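Why do old books smell?
By Etenesh Feyisa

Open a very old book and put your nose near the page. Some children say it smells like vanilla, others say like a cellar. Where does this smell come from?

Most paper is made from wood. Wood has long, thin threads inside it, called cellulose, and a kind of natural glue, called lignin. When the years pass, both of them break into very small pieces. Some of these pieces fly up in the air — and your nose catches them. One of them is vanillin, the same thing that gives vanilla its nice smell.

Lignin also makes paper yellow. Leave a newspaper on a sunny windowsill for a few weeks in April and you will see the color change.

Very old books are often whiter than newer ones. My friend Harish Pal once showed me a book printed in 1626, and its pages were still pale and strong. At that time, paper was made from old cloth, such as linen shirts, and cloth has almost no lignin.
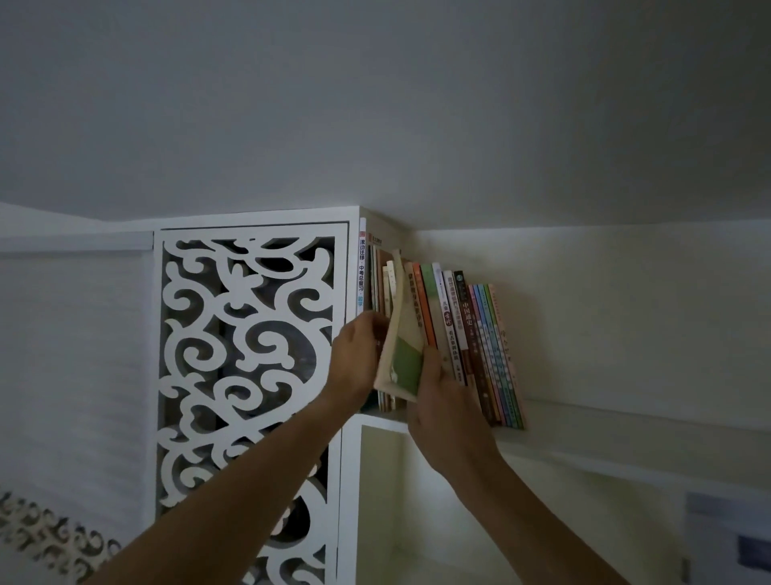 Books like a cool and dry room. If the air is too damp, mold can grow on the paper, and then the smell is not so nice. Strong sun is bad too, so keep your favorite books away from the window. And wash your hands before you read, please, because jam is also not good for paper.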